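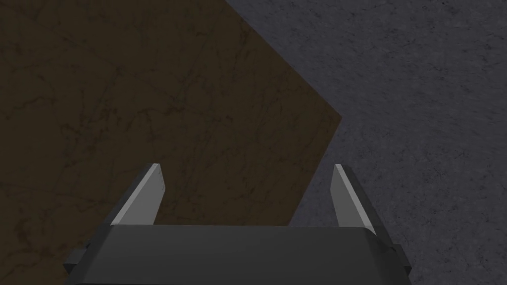 4. Setting up the wrist view and the first grasp

This section covers the Drakos simulator from a clean install to a first run with the parallel gripper. It was written by the people who have to use the software, and it differs from the Gromberg quick-start sheet in several places. Where the two disagree, try it our way first. The sheet promises a working grasp in 10 minutes. We have yet to see that happen on a machine that didn't belong to Gromberg.

You should have finished section 3 (license and graphics driver) before you start.

4.1 Loading a scene

1. Open Drakos and choose File, then Load Scene. Pick one of the tabletop scenes from the Dutetwood pack.

2. Wait for the progress bar to finish, then wait again. The bar tracks the download of textures and ignores the physics setup, so the window can look ready when it isn't. The status line at the bottom left changes to Idle when the scene can be used.

3. Open the Robot panel and click Attach Gripper. Leave the model on the default.

4. Set the finger command to Open and check that the gap between the fingers is clear. If a finger is missing, the mesh cache is stale. Close the program, delete the folder named cache and start again at step 1.

Note: The brochure calls the textures "true to life." A stone-look tabletop has veins in it because somebody painted them there. It tells you nothing about friction, and two surfaces that look very different may share one friction value. Look it up in the Materials tab before you draw any conclusions from a slipping object.

4.2 Setting the wrist view

5. In the View menu, choose Wrist. The body of the gripper should run along the bottom of the view with both fingers reaching up into it. Some tabletop and some floor in the same view is normal.

6. Set the frame rate to 20. The menu goes higher, and the higher settings do run, but on our machines the physics began skipping steps without any warning on the screen. Nikau Partington found this by reading the log line by line. Gromberg support calls it "adaptive stepping."

7. Turn edge smoothing on if stair-stepped lines along the table edges bother you. It changes the look only. We leave it off for training data and have not been able to measure a difference either way, in spite of the chart in the sales deck.

Caution: Do not use Auto Expose with the wrist view. It shifts the brightness of the whole view when the gripper moves from a dark surface to a light one, and the setting is not saved with the recording. You will have no way to undo it later.

4.3 First approach to the bowl

8. Load the bowl scene and reset the arm. Start with the wrist tilted, as the default straight-down approach tends to push the bowl across the table.

9. Lower the arm in small moves until one finger reaches the rim. Stop there. One finger against the underside of the rim, with the other well off to the side over bare wood, is contact and no more than that.

10. Open the Contact panel and read the force for each finger separately. Ignore the green Grasp OK light. In release 524 it comes on when either finger touches anything, which makes the success rates quoted for that release hard to take seriously.

11. If only one finger shows a force, back off, move the wrist sideways until the rim lies between the fingers, and try again.

Christos Antoniadis repeated steps 8 to 11 in 24 runs with the light hidden and the force readings on. He got a two-finger hold in fewer than half of them. The same runs, scored by the light alone, came out as a perfect result. We sent both sheets to Gromberg in April and were told the light is "indicative."

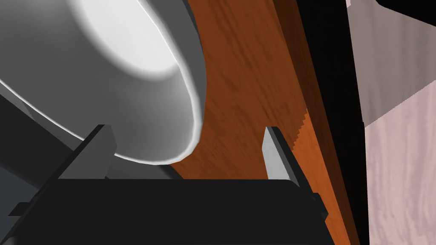

Can the built-in success score be used to compare two grasp policies?

We would not use it for that. The score is taken from the same contact flag as the Grasp OK light, so a policy that bumps into objects can score as high as one that picks them up. Export the force log and set your own rule, such as force on both fingers plus a rise in object height. Demyd Kravchuk's script in the tools folder does this and takes about a minute per batch.

4.4 Returning to the start pose

12. Open the fingers fully before you move the arm. Closing them on the way back saves no time and may drag a small object along.

13. Click Home, then check the joint values against the ones you wrote down in section 3. Home is stored per scene, so switching between the bowl scene and a bare tabletop can leave the arm somewhere new.

14. With the dark tabletop loaded again, confirm that the fingers are apart with nothing between them, and that the tabletop corner shows on the right-hand side of the view. A corner that has drifted well away from there means the wrist camera offset was reset.

15. Save the scene under a new name. Saving over a Dutetwood original is allowed, sadly, and the only repair is to download the whole pack again.

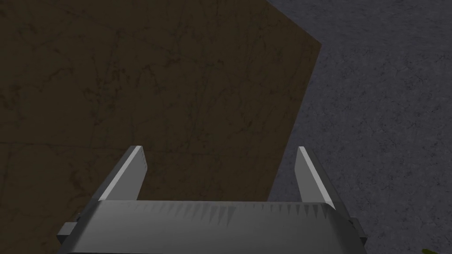 4.5 Before you pay for the full license

The trial covers everything in this section. The full license adds the Steledgate connection, which is meant to send a policy from the simulator to a real arm. We have tested it on one arm only. It connected, it moved, and the fingers closed noticeably later than they had in Drakos. Orestis Rallis thinks the delay can be tuned out – the rest of us are waiting to see it done.

Ask Gromberg for the following in writing:

The force threshold behind the Grasp OK light.
The friction value used for each surface in the Dutetwood pack.
The delay between a finger command and finger motion, in Drakos and through Steledgate.

We had answers to the second item only as of 10th May. Section 5 goes on to recording and export.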